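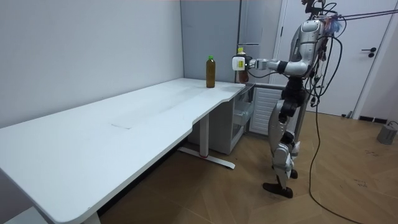

## Office walk-through, Rudport, second floor

December 2020. Checked by Aurora Neves, comments by Arvid Bakke.

**Floors and exits**

- [x] Walkways clear to both doors
- [x] Exit signs lit
- [ ] Floor boards level. *One board by the Abreu meeting room has lifted at the end. Taped for now. Needs a proper repair.*
- [x] Mats flat, no curled edges

**Electrical**

- [x] Panel door closes, 22 breakers labeled
- [ ] No power strips plugged into other power strips. *Found 2 in the copy room. Unplugged both and told the Starkik team.*
- [x] Space heaters off and unplugged. *Same problem in August, none found this time.*

**Fire**

- [x] Extinguishers tagged and in the green
- [ ] Smoke detectors tested. *The one in the back stairwell did not sound. New battery ordered.*
- [x] Nothing stored against the boiler room door

**Desks and tables**

- [x] Legs firm, no rocking
- [x] Corners free of chips and splinters
- [ ] Drinks kept away from keyboards and sockets. *Mostly fine. Remind people at the next staff meeting.*
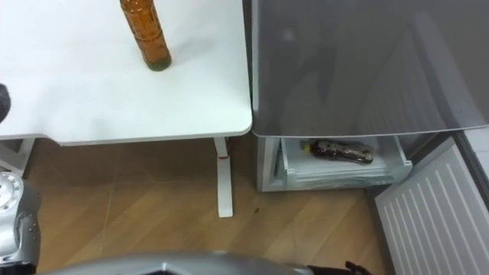
*White table with bottle standing on it.*

**Storage**

- [x] Shelves bolted to wall
- [ ] Load limit posted, 300 lb per bay. *Sign missing on bay 4. Arvid will print one.*
- [x] Step stool in good shape

Open items go to Plillomeck for pricing. Recheck the stairwell detector first.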